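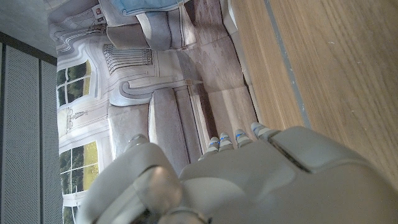
Grolletbridge Residents' Board > Roads, Parking and Transport > The 3 bus and the "temporary" timetable

fennel_lane
Started this topic

Has anyone had a straight answer about the 3? It went to the temporary timetable in June and we were told it would be looked at again once the works on Hutchins Road were finished. The works are finished. The cones have gone, the road has been open to cars for ages, and the bus still goes the long way round past the garden centre and misses out our stop altogether.

I wrote to Davura and got a reply thanking me for my interest in local travel. I don't have an interest in local travel, I have a job in Kuvine that starts at 8.

Mudlark2
Re: The 3 bus and the "temporary" timetable

You won't get it back. They did the same with the evening 2. "Under review" for a whole winter and then one day the poster was just gone from the shelter.

oldquarryman
Re: The 3 bus and the "temporary" timetable

Bit unfair. The evening 2 had hardly anyone on it. I used to catch it home from choir and I could have laid down on the back seat.

Mudlark2
Re: The 3 bus and the "temporary" timetable

oldquarryman wrote:
The evening 2 had hardly anyone on it.

It had hardly anyone on it after they moved it to leave before the Kuvine train got in. Before that it was fine. You make the thing useless, then you count the passengers, then you say there's no demand.

oldquarryman
Re: The 3 bus and the "temporary" timetable

It was quiet before that as well. I've been getting that bus longer than you've been on this board.

Ingrid Kincaid
Re: The 3 bus and the "temporary" timetable

I was at the drop-in session at the library on Sunday, so I can add a bit. Davura had two people there and a display board. They say 2,000 leaflets went out asking what we thought of the new route and that the response was "broadly supportive".

I asked how many had come back. The young man didn't know. He went off to ask the other one and she didn't know either, but she was sure it was supportive.

I did ask about the Hutchins Road stop by name and was told it was "part of the wider picture". He wrote my question down on a pad, for what that's worth.

fennel_lane
Re: The 3 bus and the "temporary" timetable

I never had a leaflet. Did anybody on this side of the river have one?

tansy_b
Re: The 3 bus and the "temporary" timetable

We had one. It came folded inside the free paper, so it probably went straight in the recycling for most people. The question was something like "Would you like a more reliable service between Grolletbridge and Kuvine?" Well, yes. Nothing on it about losing stops. There was a map on the back but it only showed the new route, so you'd have to know the old one to see what was missing.

Mudlark2
Re: The 3 bus and the "temporary" timetable

There's your broad support then.

PeterTheHill
Re: The 3 bus and the "temporary" timetable

I'll be the unpopular one. The new route is better for us up here. We had nothing at all before unless you walked down to the cross, and my mother can't do that hill any more. She now gets to the surgery on her own. I'd be very sorry to see it go back to how it was, and I did fill in the leaflet and I did say I was in favour.

fennel_lane
Re: The 3 bus and the "temporary" timetable

I'm glad for your mum, I mean that. I don't want your stop taken away. But it was sold to us as a diversion for roadworks. If they wanted to serve the hill they could have said so and we could have argued about it properly. And is it more reliable? I walked down to the cross three mornings last week and it was late for every one of them.

PeterTheHill
Re: The 3 bus and the "temporary" timetable

Late at the cross maybe. It's usually on time by us, but then we're nearer the start.

tansy_b
Re: The 3 bus and the "temporary" timetable

Could it not do both? Up the hill, back down, then along Hutchins Road as it used to. I timed it in the car and it's not much longer than going round by the garden centre.

oldquarryman
Re: The 3 bus and the "temporary" timetable

A car isn't a bus. Try getting a single-decker round the bottom of the hill with vans parked outside the chip shop. The drivers hated that corner even on the old route, and there was a wing mirror lost there at least once while I was sitting behind it.

Mudlark2
Re: The 3 bus and the "temporary" timetable

So paint some yellow lines. That's a tin of paint.

oldquarryman
Re: The 3 bus and the "temporary" timetable

And then you'll be on here complaining about the yellow lines.

Ingrid Kincaid
Re: The 3 bus and the "temporary" timetable

Update. I wrote in and asked for the leaflet figures and have had an answer, quicker than I expected. They say 1,002 forms were returned. That is half the leaflets, which strikes me as a lot for something folded up in the free paper. They didn't say how many of those mentioned the route or the stops, or whether the forms people filled in on the bus itself are in the total. I've written back to ask.

tansy_b
Re: The 3 bus and the "temporary" timetable

Half? I can't get half my own family to answer a text.

PeterTheHill
Re: The 3 bus and the "temporary" timetable

People up here were keen. There was a pile of them on the counter in the post office and they went quickly.

Mudlark2
Re: The 3 bus and the "temporary" timetable

So anyone could take as many as they fancied? Lovely.

PeterTheHill
Re: The 3 bus and the "temporary" timetable

I took one.

fennel_lane
Re: The 3 bus and the "temporary" timetable

Ingrid, would you put the wording of your letter up here? I'll send one too and ask for a date for this review. If they won't give a date I'd like that in writing.

Ingrid Kincaid
Re: The 3 bus and the "temporary" timetable

Will do this evening when I'm back at the computer. Put your stop in the first line or they'll send you the one about local travel again.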